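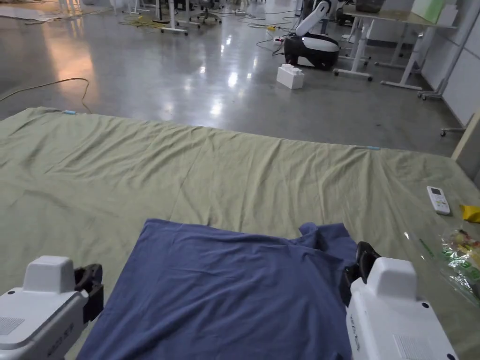

Search this wiki
Go
Advanced search

Reluden (film series)

Reluden is a series of four science fiction films directed by Sylvain Leclerc and produced by Dantas Pictures. The films follow the crew of a salvage ship, the Kindora, in the years after the collapse of a mining colony on the moon Reluden. The first film was a modest success in theaters and found most of its audience on home video, where it has been issued in several formats and at least three different cuts.

Background

Leclerc wrote the first draft as a stage play with a single set, the ship's galley. The play was never produced. He expanded it into a screenplay with Sânziana Dumitrescu, who added the colony, the court hearing that frames the story, and the character of the ship's doctor. Dumitrescu is credited as co-writer on all four films and as second unit director on the third.

Dantas Pictures agreed to finance the film on the condition that it run under two hours. Leclerc's first assembly was well over that, and much of the hearing was removed. The missing material became a point of interest for collectors and was partly restored in later editions.

Plot

In the first film, Reluden, the Kindora is hired to recover ore from the abandoned colony. The crew finds that the colony's records have been altered to hide the date of the evacuation order. The pilot, Astrid Vane, wants to turn the records over to the court. The captain wants to sell them. The film ends before the court gives its ruling.

The second film, Reluden: The Long Orbit, takes place almost entirely aboard the ship as it waits for permission to dock. The third, Reluden: Low Water, moves to the surface and introduces a group of colonists who never left. The fourth, Reluden: Return, goes back to the hearing and answers most of the questions left open by the first.

Production

The Kindora interiors were built as one connected set, so that actors could walk from the galley to the cockpit without a cut. The exterior model had 294 working lights. It was repaired between films, and changes in the hull markings can be used to date individual shots. A few effects shots from the first film appear again in the second, flipped left to right, with the ship's name painted out.

Sound work for the first film was finished in a hurry. The engine hum heard in the cockpit was recorded from a walk-in freezer. It was replaced with a new effect in the third and fourth films, and the remastered editions of the first two use the new effect as well. Many longtime viewers prefer the original.

Home video

The first film was released on VHS in a cropped full-screen version. A widescreen tape followed in a limited run of 3,000 copies, sold by mail only. These tapes came in a gray slipcase with a numbered card, and copies without the card are worth much less.

The DVD edition used the widescreen transfer but left out the commentary track that had been recorded for it. The second DVD edition, sold as a set with The Long Orbit, included the commentary and 11 deleted scenes. Its menus are slow, and the first pressing had a fault on disc two that caused the picture to freeze at the docking sequence. Dantas replaced faulty discs on request.

The Blu-ray collection was the first to contain all four films. It was released by Astska, a small label that licensed the series from Dantas, and includes:

- New transfers of all four films
- The original stereo track for the first film only
- A 40-minute interview with Leclerc and Dumitrescu
- The extended version of Low Water
- A booklet with storyboards from the hearing scenes

The extended version of the first film is not in the collection. It has only been shown at festivals, where prints have varied in length. Astska numbered the first 400 sets and packaged them in a hard case. Later sets use a standard plastic case with the same discs.

Reception

Reviews of the first film were mixed. Critics praised the sets and the performance of the lead actress but found the ending abrupt. The Long Orbit was better received and is often named as the best of the four. Low Water was criticized for its length, and Return for depending too heavily on flashbacks.

The Blu-ray collection was reviewed mostly on hobby sites. Reviewers liked the picture quality of the second and third films. The transfer of the first film was called soft, and several reviews noted visible noise reduction on faces.

See also

Kindora (fictional ship)
List of Reluden characters
Reluden home video releases

Comments (4)

tapeheadmarv: The mail order tape had two slipcase colors. Mine is gray but I have seen dark blue with a real card. Can somebody add that?

Orla_P: The flipped shots are in the first reel of Long Orbit and again right before docking. Easy to spot once you look at the antenna.

deckhand7: Still no extended cut of the first one. I would buy the whole set again for that.

tapeheadmarv: Same. And put the freezer hum back

This site uses cookies to remember your settings. By continuing to browse you agree to our cookie policy. Accept / Manage settings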